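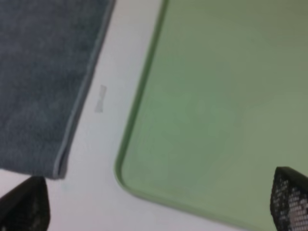 The chemistry program at Clurkstead College receives its largest single source of outside money from a bequest signed over a kitchen table. The donors, a retired couple who had both taught in the department, left their house on Moulin Street and the bulk of their savings to the school. The sale closed in June, and the proceeds went into an endowed fund that pays for graduate study.

The fund works under plain terms. Each year it supports four students for up to three years apiece. Tuition is covered in full, and a stipend is paid monthly through the graduate office. Students must be enrolled full time and must have passed the qualifying exam. They may work in any branch of chemistry. The couple asked for no preference by grade average, and none is applied.

A second, smaller account pays for equipment repair. It was set up after the department lost most of a semester of measurements to a failed vacuum pump. Requests under the account are reviewed within 43 days, and the limit per request is fixed by the dean.

Payments from the main fund follow a spending rule common among endowments. A fixed share of the average market value is released each year, and any return above that share stays invested. In weak years the stipend is held level and the repair account is reduced first.

The school counts some 1328 graduates of the program. Many now work at the coatings plant in Prakmont or at the water laboratory in Lerkgate, and a number of them have added to the fund through payroll gifts. Such gifts are pooled with the original bequest and carry the same terms.

Applications for the next group of awards opened on 17th January. Forms are available from the graduate office and must include a research plan and two letters from faculty.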